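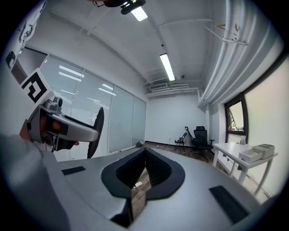

A hand-held gripper, held up. The black and white square on top is its marker.

Which gripper is best? Let's find out!
Kids' page, 9/12/26
by Rosalie Marti

Quick one this week, I have a bus to catch. Last time you all wrote in asking how a robot learns to pick stuff up. Short answer – people show it. Longer answer coming now.

First, what's a gripper?

A robot's hand. Most don't have five fingers like you. Lots of them have only two, and they close like a beak. Try it with your thumb and one finger. Pick up a pencil. Easy? Now a sock. Now a coin lying flat on the table. Hard, right? Same for a robot.

Some grippers aren't on a robot at all. A person holds one in each hand and does the job with them. Fold a towel, stack some cups. Later a computer studies what the hands did. So the robot gets to copy someone who already knows how.

What are the funny squares for?

They're called markers. Kind of like a name tag that a camera can read. Every pattern is differnt, so the computer can say "ah, that's the left one" and work out where it is and which way it's tilted. Cover the square with your sleeve and the camera loses it. Wendelin Hofstetter does this all the time. Long sleeves!

And the camera?

A camera on the gripper sees what the fingers see. Up close, lots of detail. But it can't see your other hand very well if that hand is way off to the side. A camera up on the head sees both hands and the floor and your shoes. Not so close though. Two views are better than one, mostly. More pictures to store, too.
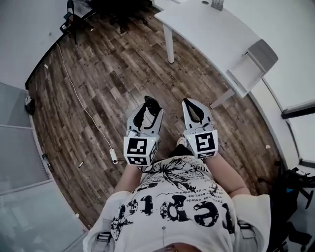
So how do you compare two grippers? You need a fair test. Same as in science class. Change one thing, keep everyting else the same. If I try gripper one with a big cup and gripper two with a tiny cup, that tells me nothing.

Remo Kälin and Damian Sutter did it like this with two kinds, the Pulamik and the Jorunero:

Same person holding both kinds
Same cup, same spot, same light
5 tries each, then swap
Write it down every time, also the drops

The Pulamik has soft finger pads. Good with cups, bad with coins. The Jorunero has thin hard tips. Great with coins. It squashed a paper cup flat. Remo wanted to keep going with the paper cups, for fun I think.

Weight matters as well. Hold a full water bottle out in front of you and wait. Arm tired yet? Now imagine doing that all morning. A gripper can be super clever and still be no good if your arms give up.

Try it at home

You need: kitchen tongs, two clothespins, a grape, a coin, a sock. And a friend.

Tape a clothespin to each of your pointer fingers (ask first about the tape). Do the grape, the coin, the sock. 8 goes at each. Then the same again with the tongs. Your friend keeps score. Then trade places and see if the tongs still win.

Harder version – close one eye. That's a bit what it's like with a single camera. Reaching for the coin gets wierd.

Words to know

Gripper: the part that grabs
Marker: the printed square a camera looks for
Fair test: only one thing changes

Send me your scores! Sem Van Wijk is making a chart for the next page and he wants grapes especially. Squashed ones count.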